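Wainwright 2.4 adds contact-aware replanning for multi-finger hands

Ramton released version 2.4 of its Wainwright manipulation stack on 5/15/23. The main change is in the grasp planner, which now updates finger trajectories at 65 Hz while the arm is moving. Earlier versions fixed the finger path before the approach began and stopped the arm if a person's hand entered the workspace.

The new planner treats a nearby hand as a moving obstacle with its own margin, set by default to 30 mm. Developers can change the margin per finger link.

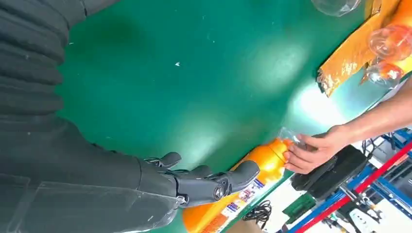
Robotic hand over an orange bottle on its side, with a person's hand close to the bottle's top end.

Ramton tested the release on 2413 grasp attempts with bottles, cups and film packaging. Clear plastic remains the weak point, according to perception lead Diễm Quách. "Depth returns on transparent parts are still poor, and we fall back to the outline," she said.

The log viewer, Totow, gets a timeline for joint torque. Configuration files from 2.3 load without changes, except for custom collision meshes, which must be rebuilt. Support for 2.2 ends in October.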